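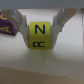
DATASETS / GRASP STATE / README

Home Models Datasets Docs Sign in
Like 14 Comments 3 Share

# metach-lettercubes

Wrist camera clips of a two-finger gripper picking and placing soft lettered cubes. Made for one thing: can a policy tell from the wrist view alone whether it's holding the cube, and how square the cube sits in the fingers. Short answer: mostly yes, see Results.

Maintained by Mahlet Gidey and Kwan-ho Fang. Labels by Chia-hao Ho. Ask Lenni Seppälä about the loader, not me (Kwan-ho).

## What's in it

- 1241 episodes recorded, 1121 kept
- one grasp attempt per episode, start to release
- wrist RGB, finger opening, arm joint positions
- per-frame grasp label: open / touching / held / slipped
- tilt label, held frames only

No depth. No force. We had a force channel for a while but the timestamps drifted and it wasn't worth saving.

The dropped episodes are mostly sync errors. A few had the arm stopped by hand.

## Why letters

Plain cubes look the same on every face, so a quarter turn in the fingers doesn't show. Printed faces fix that. On the yellow cube with the N over a sideways R you can read the turn straight off the N. Print and cube colors differ (dark on yellow, yellow on purple) so the model can't lean on one color pair.

Letter identity is NOT labeled. Don't ask for it. Some faces have a letter lying on its side, that's the print and not a rotated image, please don't "fix" it in preprocessing.

## Method

Frozen image encoder, small head on top, two outputs (state + tilt). We call the head Vusus. Trained on wrist frames only, then the state output gets fed to the pick policy as an extra input. Baseline is the same policy using finger opening for held / not held.

Finger opening is a bad signal with soft cubes. They squash, threshold moves, you retune every time somebody changes the closing speed. That was the whole reason for doing this.

## Results

Test set is 300 episodes, split by session so no session is in both train and test.

- Vusus had fewer false "held" calls than finger opening, biggest gain on corner grasps
- tilt is good when the printed face is toward the camera, poor when the face is blank or in shadow
- "touching" is the weak class. Two of us disagreed on it plenty while labeling so don't expect much
- pick policy with Vusus input regrasps sooner after a slip. It also regrasps sometimes when it didnt need to

Shuffling the color channels hurt tilt a little and state hardly at all. Ngan-ling Kan ran the same head on the Gretumov arm with diferent fingers and state carried over ok, tilt didn't. Not written up yet.

## Known problems

- neighbor cubes sometimes in view. Label is always for the cube between the fingers or the one being approached
- focus is best near the fingertips, stuff further off goes soft
- marks on the tabletop show up in frames. Crop the bottom if you're worried about the model using them for position. We trained with and without the crop, kept the uncropped one
- episode 1077 has its held label starting too early. Fixed in the May labels, old copies still have it
- lighting is one setup only

## Using it

Unpack, point the loader at the top folder. One folder per episode, frames numbered from zero, labels in a csv next to them. Tilt is in degrees, blank when not held (blank, not zero!! this has bitten people).

Split files are in splits/. Use them. Random frame splits give you very pretty numbers that mean nothing.

## Todo

- second gripper from the Liu bench
- relabel touching with a clearer rule
- smaller download

Prev: metach-pegs | Next: metach-drawers | Back to top
3 comments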